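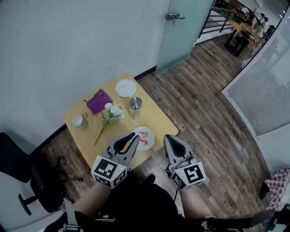 1 February 2020

My wrists ache tonight, and I am writing this with my tea going cold beside me, but I want to get it down while I still remember the order of things. Today was the long club day at Bralla, the one we have been pointing toward since November, and I think I learned more in it than in all the evenings before put together.

I should say first that I was nervous on the bus. Zoriana Tymoshchuk had written to all of us during the week to say that everybody would take a turn with the hand grippers, and that she did not want the same two people hogging them while the rest of us did the labeling. I am very happy labeling! I have a good chair and a rhythm. But she is right, and she runs the club so patiently that I would feel mean arguing with her, so I wore my comfortable black shirt and went.

We had the little square table, the one that is barely big enough for a chess board, and our job was what Zoriana calls "clearing up after lunch." You have the mug, the jar with the metal lid, the round white lid, a plate with two shrimp on it, the purple cloth and a sprig of white flowers, and you are meant to move things the way a person would who is tidying and not in a hurry. Each go is thirty seconds or so of moving and then you stop, open both grippers, and let the next one start clean. The white cubes with the black patterns have to stay where the camera can see them, so you can't roll your wrists over the way you would with your own hands. I kept forgetting this. I must have reached for the mug handle like a normal person a dozen times before it sank in.

The shrimp were the hard part. They slide. You come down on one with the pads, thinking you have it, and it scoots to the rim of the plate and sits there looking pleased with itself. Tayla Ruddock showed me her way, which is to hold the right gripper shut and out of the way and come in with the left one open only as far as you need, low and slow, almost resting on the plate. I tried it her way and got the first one on my next go, and I let out a noise that I hope did not end up on the recording – I will find out when I do the labels, I suppose.

The flowers I liked best. The stem is long and has a bit of spring to it, and if you pick it up near the blooms the other end swings around and knocks the jar. If you take it by the middle it balances. Mother always carried cut flowers by the middle too, heads down, from the garden to the kitchen, and I hadn't thought about that in years.

We were aiming for 30 good takes each. I finished with 22, which Zoriana said was perfectly respectable for a first day, and Tayla got all of hers and then did 5 more for the fun of it. The whole club needs 3000 before the joint day at Sketville, and when I heard that number in the fall I thought somebody had added a zero by mistake. It seems possible to me now. It seems like a lot of shrimp, but possible.

Zoriana talked to us a little afterward about what happens to it all. The takes go into the training for our entry, which we are calling Illach (I voted for something easier to spell), and the arm will have to do the same table at Sketville with things put down in places it has not met before. That is why she keeps making us turn the table and shift the plate. I had been putting everything back exactly where I found it, out of plain good manners, and she very kindly told me to stop. So for the second half I moved the jar somewhere different every time, and it felt quite naughty.

The Courtois lot will be at Sketville as well. They did the cup stacking last year and they were very good, and their teacher lent us a spare charger when ours gave out, so I can't manage to wish them badly. I would like to beat them by a small amount.

Things to remember for next time, before I fall asleep. Bring the thin gloves. Lower the elbows before starting, as Tayla says, and the shoulders come down with them. Check for the little green light before every take and don't just assume it. Ask whether the cloth can be left unfolded once in a while, as I think it would be a fairer test. Eat something before starting, and something other than shrimp.

I also owe Tayla for the bus fare home, and I promised to send Zoriana the label sheet from last month, which is still sitting on my desk under the library books. I'll do it first thing in the morning, before breakfast.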